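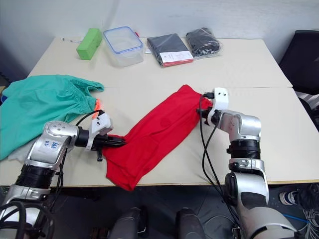
Carleen Halliday wrote to me that Plosurari is paying too much for Briko, and that she sold half of her shares on the morning of the announcement. She has owned them for a long time, so I take her letter seriously. Her main point is that a company which needed three years to bring its own debt down should not borrow again for a business that has never paid a dividend.

05/06/2024
By Kári Stougaard

I do not agree with all of it, but I understand the mood. The share price fell on the first day, and most of the comments I read came from people who had not opened the offer document. I have now read it twice. It is long and the important parts are near the end, as usual.

Plosurari will pay 187 million for all of Briko, of which 50 million is in its own new shares and the rest is cash. The cash comes from a loan that was already agreed in January. This is the part Carleen dislikes, and she is correct that the interest is not low. But the loan has no early repayment fee, and the management writes that they want to pay back the first part from the sale of the old Dulwood warehouse. If that sale happens this year, the debt will look much better than it looks today.

What does the company get for the money? Briko has almost 4,000 business customers, mostly small ones, and they renew their contracts every year. Small customers are a lot of work, but they do not all leave in the same month. Plosurari has the opposite problem. Its largest client, Edwards, brings in a very big part of the revenue, and each time that contract comes up for renewal the shareholders sleep badly. I was one of them the last time.
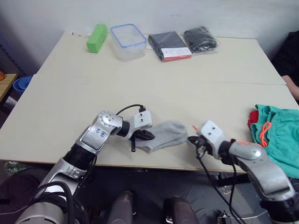
Issue 187 - page 3

So I see the purchase more as a kind of insurance. You can say the insurance is expensive. You can also say that the old situation was expensive, only we did not see the bill.

There are things I do not like. The offer document gives Briko's sales for each quarter, but the profit only for the full year, and I would like to know why. The bonus plan for the Briko founders is also generous. They receive new shares after two years if sales grow, and there is no condition about profit. With such a plan it is easy to grow sales by giving discounts. I wrote to the investor office about this and received a polite answer which did not say much.

Quang Lại asked me if a second bidder could still appear. It is possible, the offer period is open until the end of next month. I would not buy Briko shares now with this hope. The price is already very close to the offer, so you would risk a lot to win a little. If the deal is stopped for some reason, the shares can go back to where they were in the winter, and that was not a nice place.

Gisela Strobel wants to know if I have sold or bought. I have done neither. I keep my Plosurari shares, and I will look again when the half-year report is out. If the Dulwood sale is delayed a second time, I may change my opinion - and then I will write it here before I do anything.
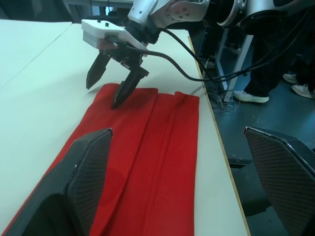 Do Plosurari shareholders have to vote on the deal? Only on the new shares. The cash part was decided by the board and does not need a vote. The voting card comes through your broker, and some brokers close the voting several days before the meeting, so please check the date in your account.

Aicha Samir has sent me a good table of earlier purchases by Plosurari, with the price paid and what was later written off. It is not a happy table, but it is also not as bad as I remembered. The two worst cases were both made under the former management. I will print it in the next issue, together with her notes, if there is enough space.

As always, this is my own opinion and no advice. Please do your own reading before you buy or sell.

7 comments - 12 shares

You receive this newsletter because you signed up on our website. To stop receiving it, use the unsubscribe link in your email.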